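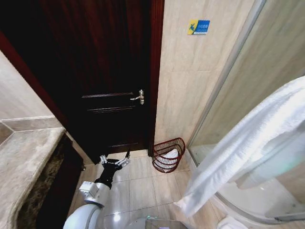

Casa de banho de hotel

A casa de banho de hotel é o compartimento sanitário destinado aos hóspedes de um estabelecimento hoteleiro, quer integrado no quarto, quer situado nas zonas comuns. Distingue-se da casa de banho doméstica pelos revestimentos mais resistentes, pela reposição regular de toalhas e consumíveis e pela presença de avisos dirigidos a quem não conhece o espaço.

Revestimentos

As paredes são em geral cobertas até ao teto com azulejo ou placas de grande formato. O acabamento a imitar mármore, em creme ou bege com veios cinzentos, tornou-se comum nos hotéis de gama média por exigir menos manutenção do que a pedra natural e por reduzir o número de juntas. A porta costuma ser de madeira escura ou lacada, com puxador de alavanca e espelho metálico, e abre para dentro ou para fora conforme a largura disponível. Nas plantas estreitas ocupa quase toda a parede do topo.

Sinalização

O aviso mais frequente é o de piso escorregadio, com o pictograma de uma figura em queda. É fixado na parede, acima da altura dos olhos, ou colocado no chão durante a lavagem. O regulamento interno da cadeia Rornetti, datado de 1999-08-31, tornou-o obrigatório em todas as casas de banho do grupo, incluindo as dos quartos.

Bancada e lavatório

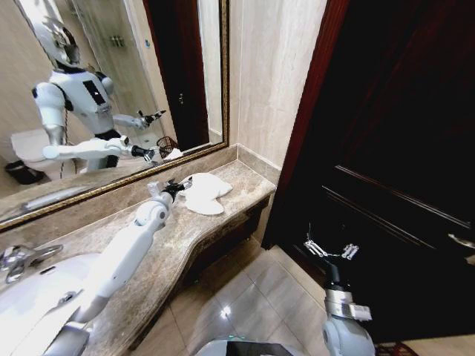
Emília Štěpánek

A bancada reúne o lavatório, a torneira e uma superfície de apoio. Quando é de mármore ou de material semelhante, a aresta da frente é muitas vezes arredondada, o que facilita a passagem do pano e evita lascas. O lavatório de cerâmica branca encastrado é a solução habitual. Por cima coloca-se um espelho largo, com ou sem moldura; as molduras douradas e trabalhadas são próprias dos interiores de inspiração clássica.

Toalhas

Uma toalha pequena dobrada pode ficar pousada na bancada, junto à parede, longe dos salpicos da torneira. As toalhas de banho guardam-se em prateleira ou varão. O branco predomina por suportar lavagens a alta temperatura e por permitir juntar peças de vários quartos na mesma máquina. A lavandaria Sýkora, que serve 40 hotéis, trata 4,000 peças por dia em época alta e retira de circulação as que apresentam fios puxados.

Cestos

O cesto de papéis fica no chão, encostado à parede ou num canto. O modelo de meia-lua, com um lado plano, ocupa menos espaço do que o redondo. Nos cestos de rede metálica usa-se um saco de plástico dobrado sobre o rebordo. Sobre a bancada podem existir cestos menores, para sabonetes ou toalhetes.

Arrumação

A ordem de trabalho varia entre estabelecimentos. No manual de Clotilde Langlois para os hotéis Laltis há 3 fases: recolha do lixo e da roupa usada, limpeza das superfícies de cima para baixo e reposição. O chão lava-se no fim, a partir do fundo e em direção à porta.

Ver também: Lavandaria industrial; Roupa de banho; Serviço de andares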